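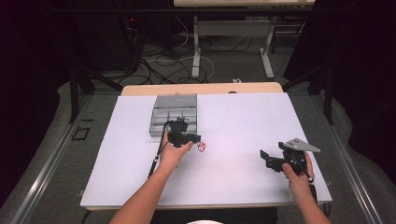 Known problem: frozen jaw width (read this before you train)

Dorov Cord & Tray is a small two-handed set I recorded at our Kokville bench with a pair of hand-held grippers. The task is dull on paper: get a bit of red cord into a gray divided organizer box, or back out of it. There are 94 episodes, and 22 of them have a fault in the left jaw width. I didn't catch it until our arm in Prokotbridge tried to close on a cord it thought it was already holding, pushed down, and tripped its force limit. No damage, but I jumped!

So version 1 is pulled. If you have a copy, please delete it and grab this one.

What went wrong

The width signal from each gripper comes down a thin cable that follows your forearm to the logger. On the left one, reaching for the box pulled that cable tight, and the plug at the gripper end (a Babić connector, push-fit, no latch) would back out a hair. The logger's response to a missing reading was to repeat the last good one forever, without a warning, because I wrote it that way months ago and forgot. The video kept rolling, the pose kept updating, and the width just sat there. 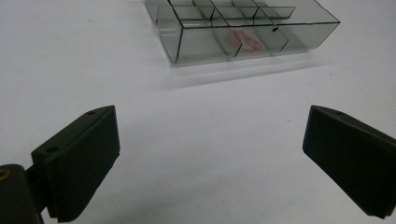

Wrist view, jaws open, red item inside the box.

In a faulty episode you can get video like that with a width value that says closed. A policy trained on it learns that open and closed look the same, and then you get what we got in Prokotbridge (a gripper that thinks it's done, leaning on the table).

How to spot it

Plot left_width against time. A healthy trace always has a little jitter, even when your hand is still. A bad one goes perfectly flat, same value to the last digit. My check flags any run longer than 5 identical readings in a row, which is strict, but I'd rather look at a few false alarms than miss one. The right gripper never tripped it.

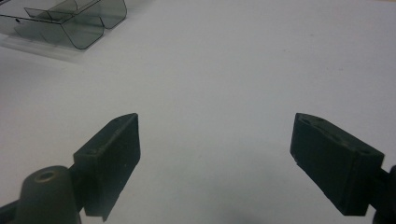 Fixing the labels took me most of May. Of the 22 bad episodes, I rebuilt the width for 15 by measuring the gap between the fingertips in the wrist video, and I threw the others out. It works best when the fingers have plain white tabletop between them, like they do here with the box way off in the corner, since dark finger on white board gives you a lovely clean edge to track. With the box behind the tips it gets messy. That smoky plastic has thin dark outlines all over it and my edge finder loved every one of them, so I did those stretches by hand. Treat rebuilt widths as good enough for open or closed, and don't use them for anything finer.

Fields I added

width_source: "sensor" or "video", per episode
width_flat: true wherever the check fired, before any repair
width_raw: the original signal, frozen bits and all

Before you run this on a real arm

Keep the force limit on and set it low. Do the first runs with no cord and somebody at the stop button. If the jaw closes while it's still in the air, stop and check your width scaling before anything else (ours was off too, separate story, see the changelog).

Still to do

The new logger writes a blank on a missing reading and beeps at you. I've also tied the left cable down with some slack at the wrist, but I haven't recorded enough with it to say the plug stays put. If you find another flat stretch I missed, open an issue with the episode number and I'll fix it in the next release.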